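CHAPTER 3
Open Interiors on Two Levels

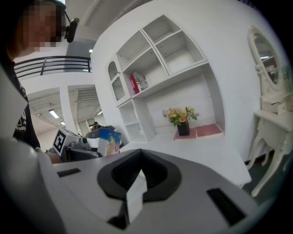
Figure 3.1 Ground-floor work area open to an upper level. Note the metal railing at the floor edge, the square column between two bays, and the ceiling light panels.

Terms introduced in this chapter: bay, clear height, edge protection, mezzanine, open volume, overlook, soffit, task plane, transfer column.

3.1 Scope

Chapter 2 treated the single-story workroom as a box with one floor, one ceiling and one set of lighting conditions. Many rooms in daily use do not fit that model. A floor may stop short of the outer wall, so that one part of the room has a low ceiling and another part is open to the level above. The person working at a table in the open part is then in a different room, for most design purposes, from the person working a few steps away under the upper floor.

This chapter covers interiors of that type. It deals with the division of the plan into bays, the placement of columns, the floor edge and its railing, and the general lighting of both parts. Stairs are covered in Chapter 4. Fire separation is mentioned only where it affects the plan, and the reader should consult the local code for required values.

3.2 Parts of the open interior

The upper floor in such a building may be a full story with an opening cut in it, or a mezzanine. A mezzanine is an intermediate floor that occupies only part of the area of the room in which it stands. The distinction matters for code review because a mezzanine is often counted as part of the story below. It matters less for furniture layout, and in this chapter both are called the upper floor.

The space that runs without interruption from the ground floor to the highest ceiling is the open volume. The underside of the upper floor, with whatever finish is applied to it, is the soffit. Clear height is measured from the finished floor to the lowest fixed object overhead. In the covered part this is commonly a duct, a beam casing or a light fixture, and it should be entered on the plan at each point where it changes.

A bay is the space between adjacent lines of support. In Figure 3.1 a white square column stands between two open bays, and the ground floor continues back beneath a paneled ceiling. Bays that are left open in this way can be read as one room or as several, depending on how the tables and shelving are set out. A column that carries load from columns above that do not line up with it, through a beam, is called a transfer column when it forms part of the transfer frame. Its casing gives no sign of this, and no column should be cut, drilled or notched before the structural drawings have been checked.

3.3 The working example

Problems in this chapter refer to the Hetar building, a two-level workshop in Prarnano surveyed for this book by Dindo Tiongson. The survey drawings are dated 11 Jan 2022. The total floor area is 3,351 square feet, of which 2,022 square feet are on the ground floor. A storeroom of 138 square feet is included in the ground-floor figure. The remainder is on the upper floor and does not include the opening.

The tenant, Colis, uses the ground floor for bench work and the upper floor for records and meetings. Dela Peña is named on the drawings as the owner of the building. Fixed items are shown in solid line. Tables are shown dashed, as they were moved between the first site visit and the second.

3.4 The floor edge

The edge of the upper floor needs protection along its full length. A solid parapet blocks sound and hides the legs of furniture, but it also blocks light and the view down. A metal railing keeps both. Railings with horizontal bars are common in workshops and are simple to fabricate; where children have access, many codes restrict them, as the bars can be used as a ladder.

Three checks apply to any railing:

1. The height, measured from the finished floor and not from the top of the slab.
2. The largest gap between bars, and between the lowest bar and the floor.
3. The fixing at each post, with the load applied outward at the top rail.

A railing does not stop small objects from rolling off the floor. Where work tables stand below the edge, a toe board should be added or the tables set back – the second course costs nothing if it is adopted before the outlets are placed.

3.5 Lighting the two parts

Fixtures over the covered part are close to the task plane, the horizontal plane at which hand work is done. Those over the open volume are far from it. If the same fixture is used at both heights, the open part will receive less direct light from each unit. The usual remedies are a higher output above the opening, closer spacing, or local lamps at the tables.

White walls and a white soffit return a large share of the light that reaches them and reduce the contrast between the two parts. Dark shelving along the same walls cancels much of this gain. Reflectance values should therefore be taken from the furnished room – see Table 3.2 – and the table surface should be measured as it is used, with materials on it.

Glare is checked from both levels. A panel that is well placed for a person seated below may stand at eye level for a person at the railing.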